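Stop Fixing Grasps in the Policy

I work on the software side of a two-arm kitchen cell that we call Rukon. The task list is play food and dishes: take a piece from here, put it in the bowl, put it on the tray, put it back. It is simple work to describe and it has taken up most of my year. In that time I have changed my mind about where the effort should go, and I want to set down why.

The common view, and it was mine too, is that when a learned controller fails you collect more examples and train again. If it drops the carrot, show it more carrots. This works often enough that people stop asking what failed. They look at the success rate, they look at the number of recordings, and they assume a line connects the two.

We had 2,902 recordings in the set when I started reading the failures one by one. By May we had 3,471. The success rate on bowl placement had barely moved across those additions, and the recordings were not cheap. Someone had to run the arms for every one of them, reset the table, and check the files afterward.

So I pulled the logs for 607 failed placements and sorted them by the first thing that went wrong. I mean the first thing, which is often several seconds before the part you notice. A piece landing outside the bowl is the end of the story. The start might be a wrist frame that arrived late, or a gripper command that was sent twice, or a target position worked out from an old view of the table.

The largest pile was timing. Our wrist cameras and the fixed camera run on separate clocks, and the software that joined them, a tool named Droduveck, matched frames by nearest arrival time. Arrival time is when the computer got the picture. Capture time is when the camera took it. Those are different numbers, and under load they drift apart. The policy was being handed a close view and a wide view that did not belong to the same moment, and then being asked to decide when to open its fingers.

Think about what each view is good for. Close up, you get the contact: which part of the piece the fingers are on and whether it has tilted. You get very little about where the dish is in relation to everything else. From the fixed camera you get the layout and the height of the piece over the bowl, but the grip itself is a few dozen pixels. The release decision needs both, and it needs them to agree. 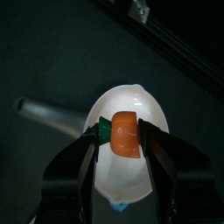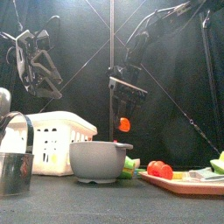

Bowl placement on the Rukon cell, wrist view first, fixed view second.

A person looking at those two views can put them together without effort. We are good at that and we do not notice doing it. The policy has no such habit unless the data teaches it, and our data was teaching it that the two views sometimes disagree for no reason. It learned to trust neither very much. In practice that showed up as hovering. The arm would reach a good spot over the bowl, wait, shift a little, wait again, and let go late.

The fix for the timing was dull. We stamped frames at capture, carried the stamp all the way through, and had Droduveck refuse any pair that was too far apart. It took two engineers less than a month, and most of that was finding every place in the code that quietly replaced one stamp with another. There were a lot of them. One was in a logging helper that had not been touched since the old single-arm cell at Cronin.

Hovering dropped right away after we retrained on the same recordings with corrected pairs. We added no new data for that run. I was careful about this because I knew people would ask.

The second pile was about state. Our planner, Rorkow, keeps a record of what each gripper is doing: open, closing, holding, releasing. It set "holding" when the close command finished. It did not check whether there was anything between the fingers. A failed pick was recorded as a successful pick, and the arm carried nothing over to the bowl and released it with great care. We had the finger position available the whole time. Comparing it to the fully closed value is a few lines of code.

I bring this up because I have heard it argued that such checks are a crutch, and that a large enough model should learn from pictures whether it is holding something. Maybe it should. I don't object to the goal. But a sensor reading that costs nothing and is right nearly every time should be used, and I would want a strong reason to throw it away. "It will be more general later" is not strong enough for me when the arm is failing now.

There is a fair argument on the other side. Every check written by hand is something that has to be maintained. A finger threshold that suits a toy carrot may not suit a thin slice of something. Teams that go down this road can end up with a pile of special cases that no one wants to touch — I have worked on one of those, and I did not enjoy it. More data at least pushes in a direction that doesn't add code.

My answer is that there is a difference between a special case and a correct input. Matching frames by capture time is not a rule about carrots. Knowing whether the gripper closed on something is not a rule about bowls. Those are facts about the machine, and they hold for every task we are likely to give it. I would put my effort there first, and then collect data, and I would expect each recording to be worth more.

What I would ask of other teams is modest. Before booking another stretch of collection, take a few hundred failures and label each with the first bad event. Have the people who wrote the drivers in the room. Plot capture time against arrival time for every camera, with all the arms running and the recorder on, because an idle system will look fine.

We still have failures at the bowl. Some of them are plainly the policy's fault, and for those we are collecting more recordings.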